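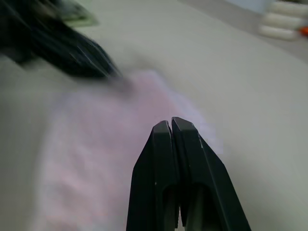

A gripper above a pink cloth on a table.

What Is a Product Recall?
Consumer Basics for Young Readers

A recall is a notice that asks people to stop using a product and tells them how to get it fixed, replaced, or refunded. Recalls cover many kinds of goods, including toys, food, bicycles, car seats, and kitchen machines. Most recalls are made by the company that made or sold the product. In some cases a government agency orders one.

Why products are recalled

A product is recalled when it could hurt someone or make someone sick. A toy may have a small part that comes off. A heater may get too hot. A box of cereal may contain nuts that are missing from the label, which is a danger to people with a nut allergy.

A product that is ugly, boring, or overpriced is not recalled. Those are complaints. A store may take the product back under its own return rules.

Who finds the problem

Some problems are found in the company's own tests. Others are found by customers. A customer who has trouble with a product can report it to the company or to a government agency. Someone at the company reads the reports and checks whether several of them describe the same fault.

Suppose a company called Grollari sells a night-light. In June it receives 2 reports of a cracked cover. The company takes night-lights from its warehouse and tests them. It learns that the covers made on one machine are too thin. Grollari stops selling the night-light and prepares a recall.

Batch numbers

Factories make products in groups called batches or lots. Each batch has a number, usually printed or stamped on the bottom of the product or on the package. If the thin covers were used only in batches 16 and 18, only those night-lights are recalled. A night-light from batch 17 looks the same but is not part of the recall.

This is why a recall notice asks you to look for a number. The name and color of a product are often not enough.

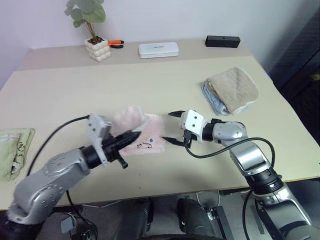 Two robot arms at a table, one holding a pink towel.

What a recall notice says

A notice normally gives the following facts:

The name of the product and the company
The batch or model numbers
Where the product was sold and when
What is wrong with it
What the owner should do
What the owner will receive

The last item is called the remedy. There are three common remedies. A repair means the company fixes the product or mails you a new part. A replacement means you get a new product. A refund means you get your money back. A receipt is helpful, but many recalls do not require one.

What you should do

If you think something you own has been recalled, stop using it and tell an adult. Do not try to fix it yourself. Do not give it to a friend or sell it at a yard sale. The adult can compare the number on the product with the number in the notice and contact the company.

Do not throw the product away before reading the notice. The company may ask for a photo of it, or may want it sent back.

Recall and lawsuit: two different things

A lawsuit is a case taken to a court. A recall can happen with no lawsuit at all. If people were hurt or lost money, they may also go to court, and a judge or jury may decide what the company owes them. That process is often slow. A recall notice is meant to reach people quickly.

Words to know

Batch: a group of products made together
Defect: a fault in a product
Refund: money paid back to a buyer
Remedy: what the company offers to put the problem right

Text by Jonatan Moen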